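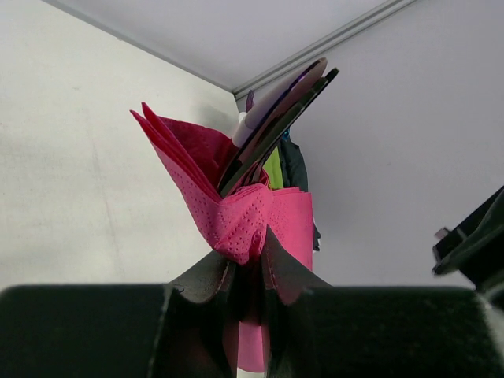
Can a two-arm robot take over our napkin wraps yet?

Posted by surach_backroom, 9th February

I run the prep side of a small catering outfit. We fold and wrap paper napkins around table pieces, 300 on a normal event day, and it eats up the morning. I've been looking at a two-arm setup from Plasent. Their rep says it can handle "soft goods." Does that include napkins and cloth, or only boxes? We'd also want it to fold aprons and dish towels when it isn't wrapping. The budget would cover one unit, no more.

yilma_fixit

Depends what you mean by handle. Picking up soft stuff is fine now. Getting it to end up flat and square is still slow. I've worked on two of these cells and the arms themselves were never the problem. Fabric and paper change shape every time you grab them, so the program can't count on finding a corner where it was before. 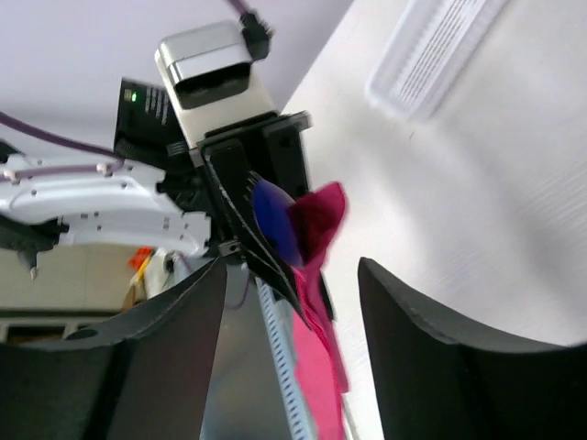 Would one arm be enough for this kind of work?

For picking and dropping, one arm will do. For wrapping or folding you want two, so one can hold while the other moves the loose side.

Towels are easier than napkins in my opinion. A towel forgives a bad grip and a paper napkin keeps the crease. Ask the rep to run your own napkins, from your own supplier, and stay in the room for the whole run.

istine_user

no. buy a folding table and hire a student

prepline76

I'll disagree a little with both of you. We tried a rented cell in April and kept a tally. 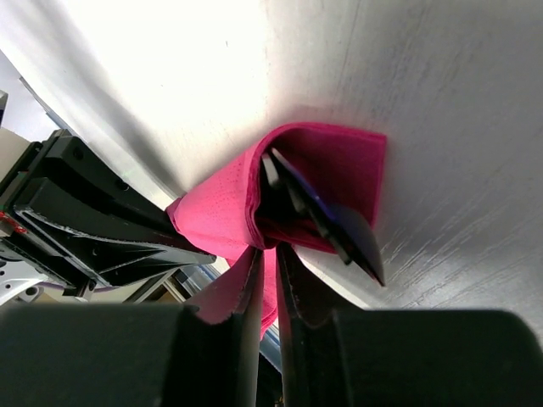

Wrapping is harder to judge than folding, and you should decide what counts as a good one before any demo. Ours did 473 wraps over the trial and we threw out 76 of them, mostly for torn paper or a piece that slid out. Look at where the item sits in the wrap. If a hard corner is poking out of the pink like that, I'd call it a reject for a dinner table, but for a takeout bag I might let it go. Write your rule down and give it to the rep.

Aprons we gave up on. The strings caught on everything.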